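Kovora Tabletop Group
Minutes of the regular meeting, April 5, 2026

Present: Hajar Soliman (chair), Hanne Väisänen (minutes), table and storage members as per sign-in sheet.
Apologies: one, received by email.

1. Opening and previous minutes

The chair opened the meeting. The previous minutes were approved with one correction: under item 4, "shelf B" should read "shelf D".

2. Matters arising

2.1 The replacement lamp for room 413 has been delivered and fitted. Closed.

2.2 The quote from Parkel for table oil has been received. See item 5.

2.3 Labels for the storage boxes remain open. Hanne Väisänen has the text ready but the printer has been out of service. Carried forward.

3. Table surface

3.1 The chair reported on the condition of the wooden tabletop. The surface is sound. The grain has risen slightly near one corner after repeated wiping, and a light sanding by hand was proposed. Power sanding was ruled out on account of dust in the room.

3.2 It was asked whether the top should be covered with a mat during activities. Arguments for: less wear, quieter when plates are put down. Arguments against: the mat creases, and small round items slide differently on it than on bare wood. The meeting decided to keep the bare top for the present.

3.3 Sanding is to follow the grain, with 300 grit paper only. The top is to be wiped with a dry cloth afterward and left overnight before oiling.

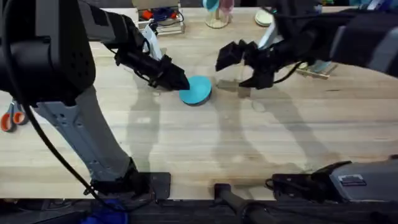
3.4 Cleaning between sessions was discussed. The current practice is a damp cloth followed by a dry one. Two members had been using a kitchen spray, and this is to stop until the oil has been chosen. The spray bottle is to go back to the kitchen.

4. Layout of the table

4.1 Hanne Väisänen presented the layout now in use. The middle of the table is kept for the piece being worked with, at present the small round turquoise plate. Everything else stands along the far edge. The near edge is not to be used for storage of loose items.

4.2 The far edge row was gone through. The alphabet blocks are to be kept stacked. The clear plastic box keeps the red and blue toys and the coiled blue cord. One member considered that the cord should be stored separately, as it tends to catch on the toys when the box is emptied. No decision; to be tried for one month.

4.3 The turquoise cup and the pink cup stay on the clear holder. The chair noted that the holder is top-heavy when both cups are on it and asked that it be lifted with two hands.

4.4 The cream plates have been placed between the cup holder and the green baseplate with the building bricks. A member asked for the plates to be moved away from the bricks, as loose bricks end up on the top plate. The meeting preferred to leave the plates and to press the bricks down firmly at the end of each session. Agreed, one against.

4.5 The brown cardboard cup is showing wear at the rim. It will be replaced when a tube of the same width is available. Members with empty tubes at home are asked to bring them in.
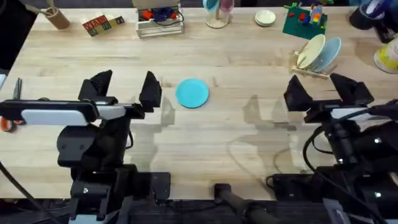

4.6 Returning items to their places. It was recorded at the last two sessions that blocks had been put back in the wrong order and that plates had been left on the window sill. Hajar Soliman proposed a short written list, fixed to the inside of the cupboard door, giving the order of the row from one end to the other. Agreed. The list is not to exceed one page.

4.7 A proposal to add a second row behind the first was withdrawn. The depth of the table does not allow it without taking space from the middle.

5. Purchases

5.1 Table oil. Parkel offers a plain oil and a hard wax oil. The hard wax oil costs more but needs renewing less often. The chair asked about drying time at room temperature; the quote does not give it. Hanne Väisänen will ask the supplier. Decision deferred.

5.2 Sanding paper, 300 grit, 8 sheets. Approved.

5.3 Felt pads for the table legs, 5 packs. Reduced to one pack after it was pointed out that a table has four legs and that a pack holds more than enough. Approved as amended.

5.4 Additional plates. Not approved. The present stack is enough for current use.

6. Room bookings

6.1 The evening slot used by the Hallel choir has been moved to the larger room on the ground floor at the choir's request. Their chairs have gone with them.

6.2 Evening hours were shortened during Ramadan and have now returned to the normal schedule. The notice on the door still shows the shorter hours -- Hajar Soliman will take it down.

6.3 The key to room 413 is to be signed out and in on the same sheet. Two entries in the past month have no return time.

7. Any other business

7.1 A member reported that the cupboard door does not close fully when the large box is on the lower shelf. The box is to be turned sideways. If the door still stands open, the hinge will be looked at.

7.2 Request for a second dustpan. Noted.

8. Actions

Hajar Soliman: order sanding paper and one pack of felt pads; remove old notice from door; sand the raised area near the corner.
Hanne Väisänen: ask Parkel for drying times; write the list for the cupboard door; print box labels once the printer is back in service.
All: stop using kitchen spray on the table; bring cardboard tubes.

9. Next meeting

Last week of April, in room 413, day to be confirmed by email. The oil will be the first item.

Minutes taken by Hanne Väisänen.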